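브렐루라(Brelura) 공유오피스 4층 월간 안전점검표
8월분 / 총무팀 작성 / 점검 시작 오전 9시

표기: 양호, 주의, 불량. 비고란은 원래 한 줄인데 지난달에도 못 지켰고 이번 달에도 못 지켰습니다.

1. 피난 및 통로

1-1 비상구 앞 적치물: 불량
우산꽂이, 택배 상자, 그리고 누군가의 접이식 자전거. 지난달 지적 후 자전거가 왼쪽에서 오른쪽으로 옮겨졌습니다. 개선으로 치지 않습니다.

1-2 복도 유효폭: 양호
복합기 옆 화분을 치우니 폭이 나옵니다. 화분은 탕비실로 갔습니다(4-3 참조).

1-3 유도등 점등: 주의
동쪽 계단 유도등이 깜빡입니다. 분위기는 좋으나 교체 대상입니다. 시코라 전기(Sikora)에 접수했고 금요일 방문 예정.

1-4 방화문 자동 닫힘: 불량
소화기로 문을 괴어 두었습니다. 한 번에 두 항목을 위반하는 효율적인 방법입니다. 소화기는 제자리로 옮기고 문은 닫았습니다.

2. 소화 설비

2-1 소화기 압력: 양호
전량 녹색 범위. 107호 앞 것만 점검표가 떨어져 나가 새로 달았습니다.

2-2 소화기 위치 표지: 주의
표지 위에 회식 안내문이 붙어 있었습니다. 안내문은 떼어 게시판으로 이동.

2-3 스프링클러 헤드 하부 공간: 주의
문서고 선반 맨 윗단이 헤드에 너무 가깝습니다. 상자 한 단을 내리세요. 오른우드(Ornwood) 프로젝트 서류라고 적혀 있는데 찾아가는 부서가 없습니다. 다음 점검까지 그대로면 지하 창고로 보냅니다.

3. 창가 및 가구

3-1 창문 잠금장치: 양호
전부 잠깁니다. 열리지 않는 창이 하나 있는데 점검 항목은 '잠기는가'이므로 양호입니다. 별도로 수리 요청했습니다.

3-2 원형 테이블 흔들림: 양호
다리 조절 나사를 조였습니다. 접은 종이를 다리 밑에 괴는 전통은 이번 달로 끝냅니다.

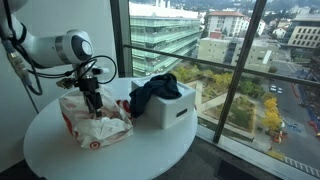 창가 모서리 흰색 원형 테이블.

3-3 의자 상태: 주의
등받이가 빠지는 의자 한 개. '기대지 마시오'라는 메모가 붙어 있었습니다. 메모는 수리가 아닙니다. 의자를 빼고 수리 대기 구역에 두었습니다.

3-4 블라인드 줄: 불량
회의실 '주드빌(Zudville)' 쪽 줄이 고정되지 않고 바닥까지 내려옵니다. 고정 클립 주문함.

4. 전기 및 탕비실

4-1 멀티탭 연결: 불량
멀티탭에 멀티탭, 거기에 또 멀티탭. 끝에는 선풍기가 있었습니다. 전부 분리하고 벽 콘센트로 옮겼습니다.

4-2 전열기구: 주의
개인 전기방석 발견. 지금은 8월입니다. 사용 신청서를 내거나 가져가시기 바랍니다.

4-3 싱크대 주변 콘센트: 주의
1-2의 화분이 콘센트 바로 위에 있습니다. 물 줄 때마다 아래로 흐를 위치입니다. 화분은 다시 이동. 받아 줄 부서를 구합니다.

4-4 냉장고: 판정 보류
안전점검 범위인지 의견이 갈립니다. 뒷면 먼지는 제거했습니다. 안쪽은 각자 책임지시기 바랍니다.

5. 구급함

5-1 내용물: 주의
일회용 밴드 없음. 압박붕대 있음. 종이에 손을 베면 과하게 처치될 수 있습니다. 밴드 30매 신청.

5-2 유효기간: 불량
소독약 한 병이 기한을 넘겨 폐기했습니다.

조치 기한
불량 항목은 금요일 오후 6시까지, 주의 항목은 다음 점검 전까지입니다. 조치 후 이 표의 해당 번호를 적어 총무팀에 회신해 주십시오. '확인했습니다'만 적힌 회신은 조치로 보지 않습니다.

자전거 주인은 따로 연락 바랍니다.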